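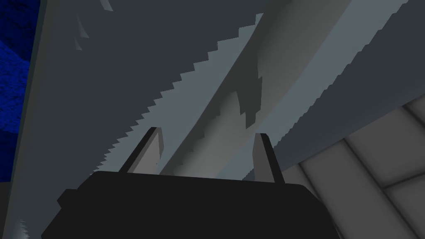
Way too many filters, was the first reply when I asked the landowners board about Jindon, the map app for shopping rural acreage. Fair. Paid for a year anyway, used it since March looking at ground outside Cloremcombe. Quick review, typing this between showings.

Good stuff first. Parcel lines load fast, even on one bar. Road frontage, flood layer, slope, all on one screen. Saved 78 listings and it kept my notes on every one. Price alerts came the same day - my agent was slower.

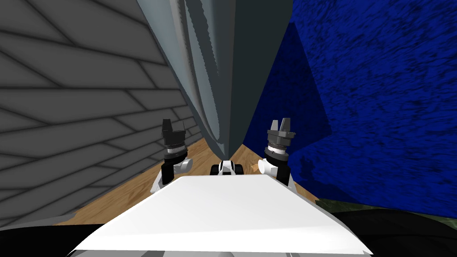
Bad stuff. Timber values are junk, dont bother. Easement info missing on 4 tracts I checked at the courthouse. And the acreage is off sometimes, one place on Prasertsri Road showed nearly double what the deed said. Sellers page still had it wrong a week later. Support wrote back once, told me to clear my cache.

Compared it with Esamen too. Esamen has better soil maps, worse everyting else. No offline mode, which kills it for me.
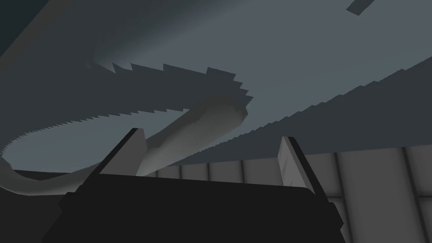
Offline maps quit on me after the last update, a reader wrote under my first post. Mine still work, older phone though. Download the county before you drive out.

4 stars. Would renew, but get a real survey before you sign.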